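Do Your Own Books for One Year

I think every person who starts a small business should keep the books alone for the first twelve months. Yes, by hand if you like, or in a spreadsheet, or in one of the cheap programs. I just want it to be you, at the table, with the receipts.

I know how that sounds. Accountants have told me I'm giving terrible advice (one of them, Ľudovít Kadlec, has done my taxes for years and still sends me articles about it). But I love this stuff, and I love what it does to people who swear they're bad with numbers!

When I opened Kotico, my little repair and resale shop in Odadville, I had 40 customers and a shoebox. I thought I was making money on delivery. Then I sat down one evening in November and put every gas receipt next to every delivery fee, and I was paying people to let me drive to their houses. A monthly report from someone else would have shown me a fuel line and a fee line, pages apart, and I would have nodded at both. 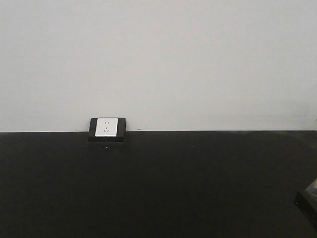

That's the part I get excited about. Typing in an expense is slow, and while you type it you remember the day, the supplier, the argument over the price. You start asking why the same part costs more from one place than another. You notice that the customer who complains the most also pays the latest.

My friend Slavica Hodžić runs Dravness, a two-person catering outfit, and she found a standing charge of $3000 a year for storage space she'd stopped needing. She was furious for a day and then she was thrilled. She'd never have caught it so fast with a folder she handed over every quarter.
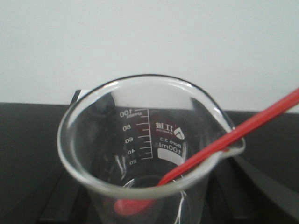

Now, the fair objections. Mistakes cost money, and payroll taxes are no place to learn by guessing. If you have employees, pay for help with that piece from the start. I'd also have a professional look over the whole year before you file. My own first year had a $2435 invoice entered twice, and I was very proud of that income until Ľudovít took it away from me.

Time is the other one, and I'll grant it. I spent 2 hours a week, usually early, before the phone rang.
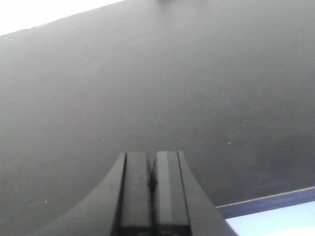

Still, I'd call those hours the best business course I ever took. By spring I could quote a job on the spot and know what I'd keep from it. When I finally hired a bookkeeper, through Stoyanova, I knew what to ask her and I understood what she told me. We had a great first meeting, and we spent most of it arguing happily over how to sort shipping supplies. I still think they belong with packaging.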